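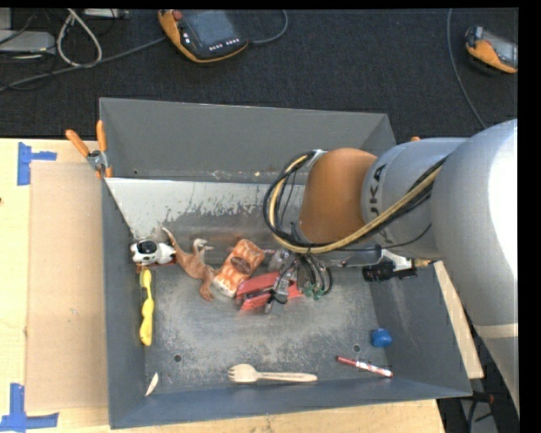 The toy bin, with the Wakus fingers down in the pile by the back wall.

So I finally got to spend a proper stretch of time with two grippers on the same arm and the same bin, which I've been wanting to do since January. Up to now I'd only compared things from memory, and my memory is terrible. I'd put one on, get annoyed, swap it, and by the time the second one annoyed me too I'd have forgotten what the first one did wrong.

The two I tried are the Wakus, with the plain metal fingers, and the Plellach, which has softer pads and a wider opening. Same arm, same controller, same speed limit. I ran 96 picks on each, starting with the cluster against the back wall and then spreading things out and going again. The stuff in the bin is all junk drawer material - a robot dog, a long-necked dinosaur, a couple of toy cars, a yellow toothbrush, a white plastic fork. I like junk drawer material. Nice clean blocks make every gripper look like a genius.

First, the Wakus. It's great at anything with a side you can pinch. The orange and white car came up almost every time, and so did the dinosaur as long as I went for the body and left the neck alone. The fingers are thin enough to get down between two toys that are touching, and I didn't appreciate how much that matters until I put the fatter gripper on.

What it hates is the fork. A fork lying on a metal floor is basically a drawing of a fork. The fingers come down, touch the bottom, and close on top of it. I dropped the approach height a bit at a time until the controller stopped on a force limit, backed off, and ended up with 7 good fork grabs in the whole run. I was weirdly proud of those.

The Plellach went the other way. Soft pads are forgiving, so the robot dog, which is all round head and slippery plastic, was suddenly easy. The striped stick was easy too, even at an angle. But as soon as two things were close together it would grab both, or shove the one I wanted up against the wall and squash down on its neighbor. I had it carry the red car and the dinosaur together for most of a move before the dinosaur fell off. Fun to watch, but I had to mark it as a miss.

Oh, and cables! I spent more time on cables than on picking. On this arm they loop out around the wrist joint, and if you turn the wrist far enough one way they pull tight and you can hear the ties creak. I ended up limiting the rotation in software and accepting that some angles just weren't available. If you're setting one of these up, sort out your slack first, with the wrist turned all the way both ways, and only then start teaching points. I did it in the other order and had to redo the lot on Sunday.

The walls of the bin are the other thing I'd think about. They slope, so a toy near the edge tends to sit in a spot where the gripper body hits the wall before the fingers get to it. The toothbrush was the worst for this. I tried tipping the approach about as far as the arm would let me, and that helped with the Wakus and did nothing much for the Plellach, which is just too wide.

For finding the objects I used Tendurlow, the little picking program I've been messing with for a while. It has a folder of 2,865 saved grabs now from all my different setups, and it's decent at guessing where to put the fingers on a car. It's still bad with anything white and flat. I also gave Mrema a go, which is meant to be faster, and it is, but it kept picking points right on the boundary between two toys. Maybe that's a settings problem. I only gave it an evening.

If I had to keep just one on the arm it would be the Wakus. I can live with missing forks, and I can't live with picking up two things when I asked for one. I do want to try gluing thin rubber onto the metal fingers to get a bit of the Plellach's grip on the round stuff. I have some sheet left over from another job, so that's next, once I find where I put it.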